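Cold drinks corner, Grulley Hall open afternoon 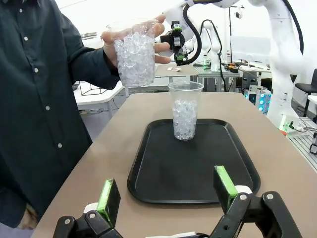

I've been meaning to get this page up since April, so apologies to everyone who's been asking (Vesela Vukadinović, mostly, who has asked three times and very politely). We had a brilliant afternoon! The idea was simple enough: a long table, a black tray, clear plastic cups and more ice than any of us had ever bought in one go. I did the shop at Hurholm in the morning and came home with 30 bags in the back of the car, dripping all over the picnic rug.

My favourite colour for a drink is no colour at all, so I was very happy with crushed ice in plain clear cups, even before anything went in. One lot was filled almost to the brim and another only two-thirds, and we had a proper debate about which was right. I'm in the two-thirds camp, because you need somewhere to put the lemon cordial! Vesela says fill it up and sip carefully.

The dark tray was a good find too. It's got rounded corners and a bit of a raised rim, and the ice looks lovely against it. I'd been going to use my old floral one, but my sister talked me out of it and I've forgiven her.

If you're planning something similar, crush the ice late and keep the spare bags in an esky in the shade. We used lemon cordial, the ginger syrup from Ocampo and a big bunch of mint out of my garden, which has gone completely feral this year. Recipe for the cordial is on the Trirden page, under drinks. Double the lemon if you like it sour, I always do.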